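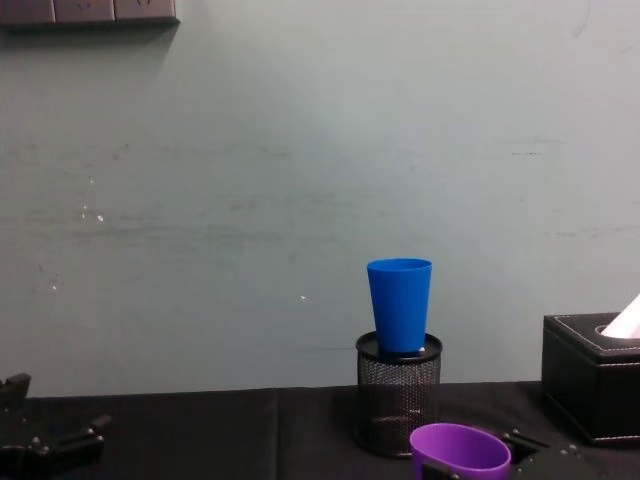

Storing plastic cups in a pen holder

A mesh pen holder makes a compact stand for tapered plastic cups at the back of a desk. Check the fit first. The base of the cup must pass the rim, and the wider top should stay well above it so there is something to grip.

Wash and dry the cups before stacking. Lower each one straight down, open end up. Two cups of similar shape will share one holder.
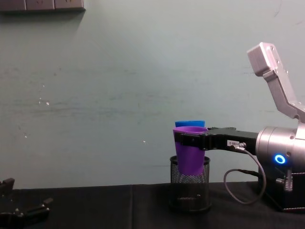
Purple cup set into the mesh holder, blue cup behind it.

If nested cups stick, twist the upper one a little and lift — do not pry at the rim, which can split. A black cloth under the holder protects the desktop but wrinkles easily; smooth it before setting anything tall on it. Shake it out every 22 days or so. 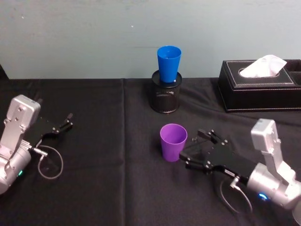 Marisa Pagano: I put a folded paper towel in the bottom of mine. It catches drips, and the cups come out more easily. Change it whenever it feels damp.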